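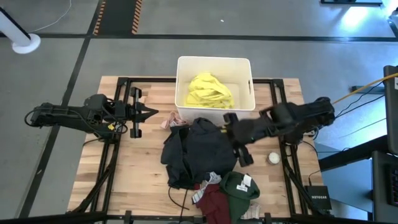 **Subject:** Label printer skipping every few labels, then going offline
**Status:** Solved, leaving open until the end of September just in case
**Handled by:** Tharindu Munasinghe

Good morning, and thank you for being so patient with me on this one. I know the mail-order side at Kumarasinghe has been writing addresses by hand, and I'm sorry it dragged on as long as it did. I'm putting down everything I tried, including the parts that went nowhere, so the next person doesn't have to start from scratch.

**What was reported**

The Jeven label printer at the shipping desk prints 3 labels just fine, spits out a blank, and then shows as offline in Postix. Turning it off and on brings it back for a little while. It started after the new label rolls from Alport were opened.

**What I tried first**

- Swapped the USB cable for the spare in the desk drawer. Same trouble.
- Moved it to a different port on the computer. Same trouble, though Postix then added a second copy of the printer, and I spent a good part of the morning sending test labels to the wrong one. Please check the printer name before you test anything!
- Cleaned the print head and the roller with the wipes that came in the box. The print came out a lot crisper, so it was worth doing, but the blanks kept coming.
- Removed and reinstalled the driver. No change.

**What I found**

I finally put an old roll next to a new one and saw that the gap between labels is wider on the new stock. The old gap was 2 mm and the new one measures 3 mm. The printer had never been taught the new spacing, so it would drift a bit with each label until it lost its place, feed a blank, and stop with an error. Postix reads that error as "offline" – that's why we all went chasing the cable. 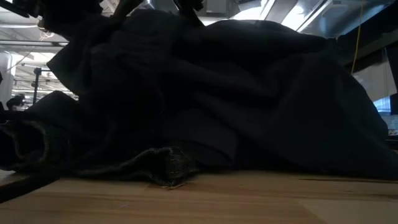

**Do we have to recalibrate each time we change the roll?**

Only when the label size or the gap is different from the roll you're taking out. A fresh roll of the same stock can go straight in.

**The fix**

1. Load the new roll and close the lid until it clicks on both sides.
2. Hold the feed button until the light blinks twice, then let go. It will run out a few blank labels while it measures.
3. In Postix, open the printer settings, change the gap to 3 mm, and save.
4. Delete the second copy of the printer if it's still in the list.
5. Print one test label.

After that I ran a batch of 85 with no blanks and no dropouts. I also turned the darkness down to 8, as the new labels were coming out a little smudgy at the old setting.

**Still to do**

The computer at the returns desk has the old gap saved in its own copy of Postix. I'll change it tomorrow before lunch, so please keep printing from the shipping desk until then. If you see another blank, leave the printer on and drop me a note here with the color of the light – it saves me a lot of guessing.

Warmly,
Tharindu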